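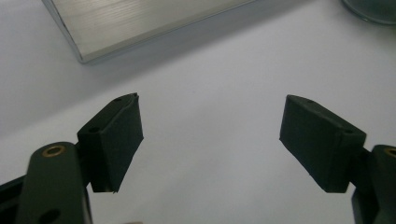

Trilten Hand-Held Gripper, Two-Finger, Foam Pads
Home > Grippers and Tools > Hand-Held > Trilten

Price: $325 per unit
Replacement foam pads, one pair: $61
Availability: In stock
Sold by: Jola Equipment

If you are putting together a budget for your first round of hand-held data collection, or trying to stretch last year's budget a bit further (we have all been there!), the Trilten is usually the place we suggest people begin. It's a plain, sturdy two-finger gripper that a person holds and works by hand, so you can start recording demonstrations long before the arm you've ordered arrives on the loading dock.

The fingers are flat, dark green arms with rounded ends and brass bushings. Each carries a rectangular foam-covered pad with a matte face, and the two pads face each other across the gap. We like this arrangement for flat metal parts such as small aluminum plates, and for the ordinary odds and ends that end up on a lab bench. The foam is kind to finished surfaces and has a nice bit of give when your hand isn't perfectly square to the part.

How many should you buy?

This is the question Tegwen Mostyn on our order desk hears more than any other, and her answer is nearly always the same: one for each person collecting at the same time, plus a spare. A small group with two people at the bench does very well with 3 units. That comes to $975 before pads, and it means a loose screw on a busy afternoon won't stop anybody's work.

If you plan to move the same fingers onto a robot later, please talk to us before you order. The Trilten fingers fit the Skokus wrist mount, which is sold separately, and it saves a good deal of fuss to have your recordings and your robot using the same finger shape and the same foam.

Planning for pads

Pads are the part you will buy again, so do give them their own line in the budget. Foam wears, and the covering tends to lift first at the corners and along the top edge, especially if you pick up a lot of sheet metal with sharp sides. A little lifting at a corner doesn't hurt anything. Once the inner face gets shiny or starts to crumble, it's time for a new pair, and you should always change both sides together.

Changing them is a short job with a small screwdriver. The pads are held through their screw holes, and new screws come in the packet. Snug is plenty tight.

Eduard Rusnák, who looks after returns for us, would like me to add that solvent cleaners are very hard on the foam. A barely damp cloth will do.

What comes in the box

Hand-held gripper, assembled
One pair of foam pads, fitted
Screwdriver
Printed care sheet

Camera, camera bracket and wrist mount are not included.

Good to know before you order

Weight: 56 g per finger, pad included
Pad color: dark green
Finger color: dark green
Warranty: one year on the body and fingers; pads are not covered
Returns: unused units in the original box, within 30 days

Schools and labs can order on a purchase order. Send it to the order desk with your shipping address and the name of whoever will be signing for the box, and we'll send back a confirmation the same business day. If you need a formal quote to take to your purchasing office, ask for Walid Azar. He will hold the price for you through the end of April, so there's no need to rush your paperwork.

Goes well with

Skokus Wrist Mount
Gentile Bench Mat, white
Replacement Foam Pads, one pair

Questions about this item? Call or write, and one of us will be glad to talk it through with you, even if you're only sketching out numbers for next year.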